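Hiltlow textile bank to open on Saturdays
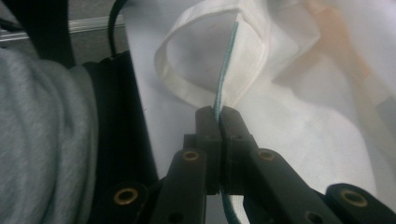 The textile bank on Modise Road will open on Saturday mornings from next week, after residents asked for longer hours. It took in 3,907 kg of clothes and bedding between August and the end of October.

Bedding is the item most in demand. "Sheets and duvet covers go out as fast as they come in," said Caoimhe Mac Mathúna, who runs the bank.

Shoes are still accepted, but only in pairs. Pillows and carpets are not – these should go to the Dundura tip.

November 8, 2023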